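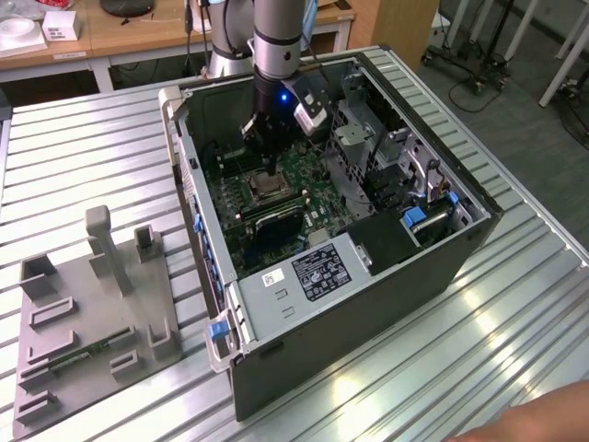 Im Arbeitspaket 2 des Projekts Zureo wurden im Berichtszeitraum die Arbeitsschritte für die Aufarbeitung gebrauchter Desktop-Tower festgelegt und am Standort Dorkascombe erprobt. Bearbeitet werden die Gehäuse liegend und bei abgenommener Seitenwand auf dem Aluminiumtisch. Der Prozessorsockel mit seinem Halterahmen ist ohne Kühler von oben frei zugänglich, direkt darunter liegt die Erweiterungskarte quer über der Hauptplatine. Die Karte bleibt nach der geltenden Arbeitsanweisung bis zum Abschluss der Speicherbestückung eingebaut. Das Netzteil wird nur bei elektrischem Befund getauscht.

Bis Ende des Berichtszeitraums wurden 59 Geräte erfasst. Die Stammdaten liegen vollständig in der Datenbank Pastor. Nacherfasst werden müssen fünf Geräte, deren Seriennummern doppelt vergeben waren. Die Abstimmung mit Florndale über das Exportformat ist abgeschlossen – die Schnittstelle wird unverändert beibehalten.

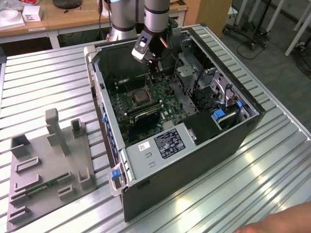 Offen ist dagegen die Klassifizierung der Laufwerke. Vorgesehen sind die Klassen »wiederverwendbar«, »nur Ersatzteil« und »Verwertung«. Für die mittlere Klasse fehlt ein belastbares Kriterium, ein Vorschlag auf Basis der Betriebsstunden liegt Florndale zur Prüfung vor. Bis zur Entscheidung werden ausgebaute Laufwerke getrennt gelagert und nicht weitergegeben.

Für den Speicher ist der Ablauf verbindlich festgelegt: Verriegelungen beidseitig öffnen, Modul senkrecht entnehmen, Kontakte prüfen, Steckplatz ausblasen. Anschließend wird die Pufferbatterie gemessen und bei Unterschreitung des Grenzwerts ersetzt. Eine vollständige Speicherprüfung haben bislang 89 Prozent der erfassten Geräte durchlaufen.

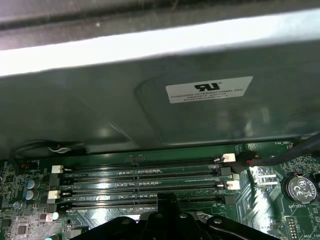

Abb. 3: Vier leere Speichersteckplätze mit weißen und schwarzen Verriegelungen, rechts Knopfzelle CR2032.

Abweichungen vom Zeitplan bestehen beim Prüfprotokoll. Die Felder für Sockel und Halterahmen wurden nachträglich ergänzt, dadurch verschiebt sich die Freigabe um fünf Arbeitstage. Die Kosten bleiben im bewilligten Rahmen.

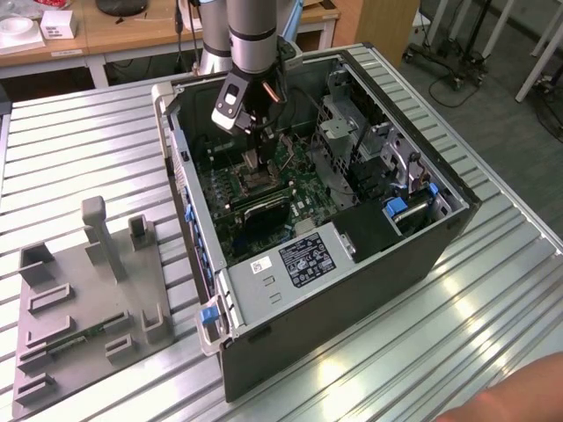
Wie wird mit Hauptplatinen verfahren, deren Prozessorsockel beschädigt ist?

Sie werden ausgebaut, in Pastor als Ersatzteilträger gebucht und nach Entnahme von Batterie und Erweiterungskarte der Verwertung zugeführt. Gehäuse und Netzteil bleiben im Bestand.

Nächste Schritte: Freigabe des Prüfprotokolls, Nacherfassung der doppelt vergebenen Seriennummern, Festlegung des Kriteriums für die Laufwerksklasse »nur Ersatzteil«.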